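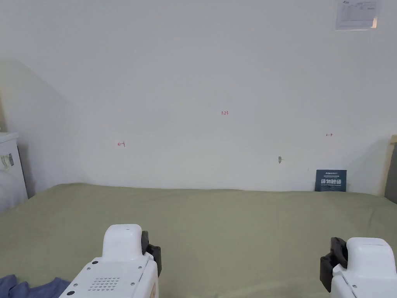

Calton Robotics
Home | Who we are | Our rules | Courses | Visit us

About us

We're a small shop that writes, tests and teaches house rules for robots that work with their hands. Folding, sorting, wiping down, handing over. Two-armed machines mostly. We started in a unit behind the old Castley feed store and we're still there, with more power points.

Last updated 2025-10-15

What we do

Three things, in order of how much time they eat.

We run cells. Small bench setups, two arms, a soft work surface, a task. Cloth work is the big one at the moment. Clients send us a job and we work out how it can be done safely by a crew who aren't engineers.

We write the rules for that job. Short ones. If it doesn't fit on one page and get taped to the wall it won't be read at 6 in the morning.

We teach. Day courses at our place or yours, for operators, supervisors and whoever gets stuck with the safety folder.

How we got going

Two of us came out of commercial laundry and the others from school labs and machine maintenance. The laundry had good gear and a binder of 671 pages that lived in a locked office. Everyone on the floor worked from memory. One July a new starter reached across a running arm to straighten a pillowcase. No injury, bit of a fright. The binder had a rule about it, page four hundred and something.

So we wrote a shorter one. Then another site asked for it. Then Kivix, who lease benches to small manufacturers, asked if we'd do theirs, and that was more or less a business.

The house rules

There are 13. They apply in every cell we run, visitors included, owners included. Cut-down version:

1. Hands out of the reach area while the arms have power. Paused counts as having power.
2. Start with the fingers open and nothing between them.
3. Surface clear before a run. Only the work piece stays, parked in its corner or wherever the job sheet says.
4. Signs face the person, not the robot. In the languages the crew reads, biggest words first.
5. Marks on walls and benches belong to someone. Don't wipe one off, don't add one, ask first.
6. The notice on the wall is the current one. If you find an older copy, bin it and tell us.
7. Cords off the work surface, and off the floor where people walk.
8. Stop button within reach of the operator's weaker hand. Try it at the start of every shift.
9. Slow speed for the first run after anything changes. New cloth is a change. So is moving the table.
10. If it drops something, leave it until the arms are off.
11. Look at the finger pads daily. Worn or split, swap the pair.
12. Write down near misses the same day, even the silly ones.
13. Anyone can stop a run. No explaining needed at the time.

Number 13 gets the most argument from managers and the least from crews. It stays.

The full set with notes is on the Our rules page. Free to copy, please keep the version number on it so people know which they've got.

On standards

Our rules sit underneath the national and international robot safety standards. They don't replace them and we can't certify anything. You still need a proper risk assessment for your own site, done by a competant person, with your own machine and your own people in mind. We'll help with the groundwork and point out the gaps. We won't sign off something we haven't seen running.

We also don't change force or speed limits set by the maker. Get asked a fair bit. Answer's no.

Recording and privacy

Some cells record runs so the work can be checked later or used for training. Before we switch anything on:

- people in the room are told, and there's a sign
- no faces wanted, cameras are aimed at the bench
- footage kept for the length of the job, then reviewed with the client
- if you walk in by accident and want it deleted, say so and it's gone

Personal stuff off the bench please. Phones, mail, lanyards with your name on them.

Who we work with

Linen services, aged care suppliers, a couple of training colleges, one upholstery firm. Kivix for the bench leasing. Ebihara for the operator handbook - they did the layout and the line drawings and made us throw out half the words. It was a better book after.

700 people have been through the one-day operator course. Most had never stood next to an arm before. That's who it's built for, so if you already program the things you'll find the morning slow. Ask about the supervisor course instead, it runs over 2 days and has a lot more on writing your own job sheets.

What we're like to deal with

Quick on the phone, slower on email. Quotes are a flat price per cell, travel on top. We'll tell you if a job doesn't suit a robot, and plenty don't. Fitted sheets with tired elastic, for one - we have opinions.

We're not a sales agent for any maker and don't take commission.

Visiting

Castley workshop is open to visitors by booking, weekdays. Closed shoes, long hair tied back, sleeves that don't dangle. You'll get the short talk at the door first, everybody does. If a sign says don't touch, that includes poking the cloth to see what it's made of.

Parking round the back. The front bays belong to the neighbours and they do check.

Work with us

No openings posted right now. We keep names on file for casual operators, no experience neccessary but you do have to like being tidy. Send a few lines through the contact form with the days you're free.

Found a mistake in the rules? Same form, pick "Rules feedback". We read those on Wednesdays and put fixes in the next version.

Contact | Bookings | Download the one-page rules | Privacy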